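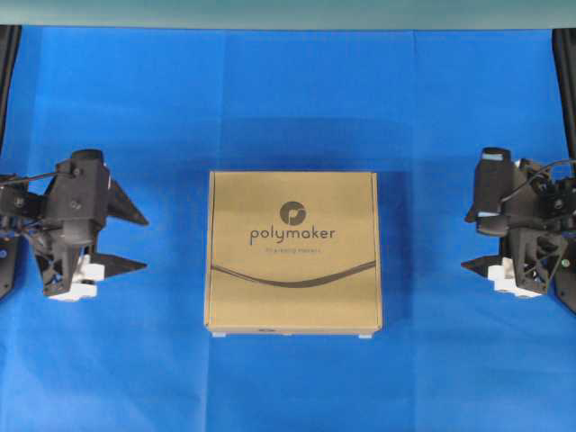 If you're making something for an outdoor art trail this year, start with the fixings. I've helped put up the one at Clivcombe every March for six years now and I still get caught out by wind coming off the water.

Fill your plinths with bagged sand before the top goes on, and tie the bags shut with garden twine. Cable ties go brittle in salt air, I've found. For hanging pieces I use two lines where one would do, and I rub candle wax on the knots so they come undone again afterwards (my poor fingernails!).

Labels are a pain. Pencil on a plastic plant tag lasts far longer than any felt pen, and Bohdan Harasym, who had the lovely driftwood herons at Preltville, swears by a coat of clear nail varnish on top — I've tried it and it does stop the smudging. 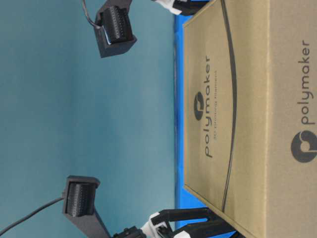

Polymaker filament box on a blue surface

Rinse anything metal with plain tap water when you get it home, then dry it with an old towel and give it a wipe of oil. Mine took around 50 minutes last time, with tea.

Last updated 10/21/18

Contact | © Masturik Makers | Back to top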